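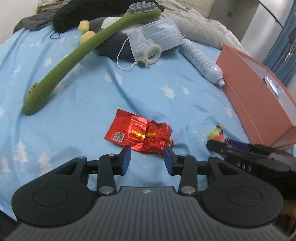

Cosudgate and the paper that travels alone

By Czesław Kurek
July 23, 2025

Several readers wrote to ask why I have not said anything about Cosudgate. The reason is simple. The inquiry file has 1518 pages and I read English slowly when it is written by lawyers. I have now finished it, except for two annexes which are only telephone bills.

For those who joined the list recently, I will repeat the main facts. Parkitz is a trading company with a warehouse in Mudgway. It buys bearings, small motors and radio parts and sells them abroad. Between the first licence and the day when the licences were suspended, it sent 889 consignments to buyers who said they were in friendly countries. For 631 of these there is no confirmation that the goods stayed where they were supposed to stay. Most of the newspapers have written that 631 consignments "went to the enemy". The file does not say this. It says that the government does not know where they went, and for me this is already serious enough.

What is an end-user certificate, and why does it not work? The buyer signs a paper. In the paper he promises that he will use the goods himself and will not sell them to a third country. The seller attaches this paper to his application and the ministry puts a stamp. After that the paper goes into a cabinet and the goods go on a ship, and the two never meet again. I grew up in a country where every factory had excellent papers, so perhaps I am less surprised than my Australian colleagues. A stamp shows that somebody had a stamp.

In the Parkitz case, one signature appears on certificates from four different buyers. The inspector who noticed it did her job well. She wrote a short memo in April and sent it to her section head, who forwarded it to the legal branch, who asked if it was a matter for customs. Customs answered that licences are not their responsibility. The memo came back to the inspector seven weeks later with the request to "please consider". I have read this page three times. Nobody in this chain did something forbidden, and I do not believe that anybody was bribed. Everyone gave a correct answer to a smaller question than the one which she had asked.

The Minister said in the House that the system "worked as designed". I am afraid I agree with him.

Now to the part which I find more important than the scandal. There is a proposal, from the Clernell group and from some members of both big parties, to make every exporter carry out visits at the buyer's premises. It sounds strong. On television it sounds very strong. But let us think who would make these visits. A big manufacturer has an office in the region and can send a person by car. A small workshop with a dozen employees, which sells pumps to a farm cooperative, must buy an air ticket and hire an interpreter, and in the end it will stop exporting. Parkitz, on the other side, would have no difficulty at all. A company which can find four buyers with one handwriting can also find a nice photograph of a factory.

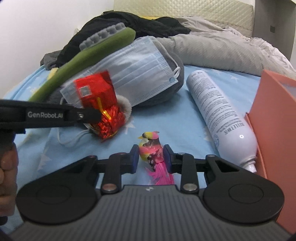 What I would prefer is more boring. The state which gives the licence should do the checking, by sample, without announcing the date, and it should publish how many checks it made and how many failed. Trade officers at our embassies could do a part of this work already. In the file there are three letters from such officers who offered to visit an address, and in each case they were told that there is no budget line for the taxi. I am not inventing the taxi. It is on page 631, which made me look twice because it is the same number as the missing consignments.

Some people will say that checks on foreign soil need the agreement of the host government, and this is true. A few governments will refuse. Good, then we have learned something about these governments and we can decide about the licences accordingly. At present we treat the friendly country which lets us look and the friendly country which does not let us look in exactly the same way, and we are offended later when the parts are found in places where they should not be.

There is also the question of allies. When the licences of Parkitz were suspended here, two of its customers simply moved their orders to a supplier in another allied country. It took them less than a month. The refusal lists are not shared automatically, they are shared "upon request", and you must know what to request. I have heard the argument that automatic sharing would hurt commercial secrecy. Maybe it would, a little. I would like to hear the same argument made in front of a soldier who had one of these motors flying above his head.

One correction to my last letter. I wrote that the Mudgway warehouse was closed. It is not closed, only the export section is. The domestic business continues and people still go there to work, and several of them wrote to me, quite politely, that they packed boxes and did not know what was in the certificates. I believe them and I am sorry for the mistake.

The public hearings begin again after the winter recess. The inspector is on the list of witnesses, the section head is not. If you have a local member who sits in the inquiry, it would be useful to ask him or her why, and to do it by letter, as e-mails are answered by a machine which thanks you for your interest in the environment.

Next time I will write about the fishing agreement, as I promised in autumn. Those who sent me questions about the grain corridor, please have patience, I answer in the order they come.

C. K.

We use cookies to remember your preferences and to count visits to this newsletter. By continuing to read you accept our cookie policy. Accept / Manage settings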